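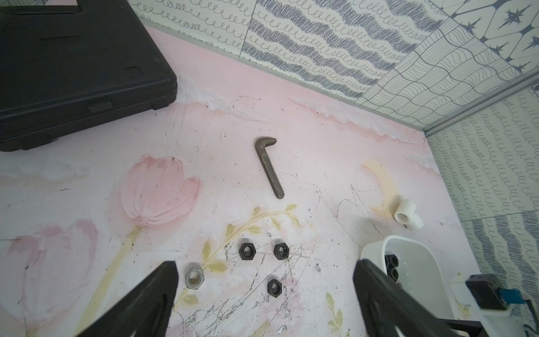
Figure 4. Hook jaw, hex nuts, elbow, parts tray and closed case on the painted bench.

Section 4: Replacing the Hook Jaw

Your Varkex pipe wrench has one part that does most of the suffering, and it's the hook jaw. Sooner or later the teeth round over and the wrench begins to polish pipes when it should be gripping them. Replacing the jaw takes less time than complaining about it, and we say this as people who have done a good deal of both.

These steps apply to the Varkex 800 and the Varkex 918. If you own the older 154, see the Dirnorico supplement. It has its own jaw, its own thread and its own opinions.

Before you start

Find a flat surface you don't mind scratching. The bench in Figure 4 was painted with tulips by somebody with talent and has been losing to hardware ever since. If your own table has been decorated by a relative, put down a towel.

You will need:
The replacement hook jaw
A stiff brush
A clean rag
Light machine oil
A tray with a rim
A scrap of pipe or an old fitting

CAUTION: Wear gloves when handling a new jaw. The teeth are sharp, and they don't know you're the customer.

4.1 Clear the work area

1. Put loose nuts in the tray. The hex nuts in Figure 4 are not part of the wrench. They come from the Enache clamp kit (Section 6), and they have a gift for turning up wherever a jaw is being changed.

2. Keep black nuts and silver-gray nuts apart if you plan to use them later. Sorting them now is dull. Sorting them in December under a leaking sink is worse.

3. Close the tool case and move it to the back of the table. An open lid will come down on something eventually, usually a thumb.

4.2 Remove the old jaw

1. Lay the wrench flat with the adjusting nut facing you. This is the knurled ring in the body of the wrench. It is not a hex nut, and no hex nut will replace it, although we receive letters.

2. Turn the adjusting nut so that the jaws open. Keep turning after it feels like you should stop.

3. Support the hook jaw with your free hand as the last threads clear. Pull it straight out through the top of the housing.

4. Brush out the housing. Expect grit, pipe dope and possibly a small piece of a previous job.

5. Wipe the adjusting nut and check its threads. If they are flattened or chipped, stop here and order a new one. A fresh jaw on a worn nut will slip just as well as the old jaw did.

4.3 Fit the new jaw

1. Hold the jaw by its long shank. The short end with the serrated teeth goes at the top, and the ridged threads run down into the housing.

2. Put one drop of oil on the shank threads. One. Oil on the teeth defeats the purpose of teeth.

3. Lower the shank into the housing with the hook reaching over the heel jaw, so that the two sets of teeth face each other. If they face away from each other, you have invented something, but we can't support it under warranty.

4. Turn the adjusting nut until it catches the threads, then run the jaw up and down its full travel. It should move freely with a little rock in it. The rock is normal. Please don't shim it out.

4.4 Test the grip

1. Close the jaws on scrap metal pipe and pull toward the open side of the jaws, gently at first.

2. If the wrench slips, back off and leave a small gap between the pipe and the back of the hook. The jaw bites best with room to pivot.

CAUTION: Do not test on plastic fittings. A white elbow like the one in Figure 4 makes a tempting target, and the teeth will chew it up. For plastic, use the Kedska strap wrench.

NOTE: Keep the old jaw until the new one has done a day's work. After that, recycle it, or put it in the drawer with the others.

Section revised 7 September 2019. Corrections to Mircea Grecu, Varkex Technical Manuals.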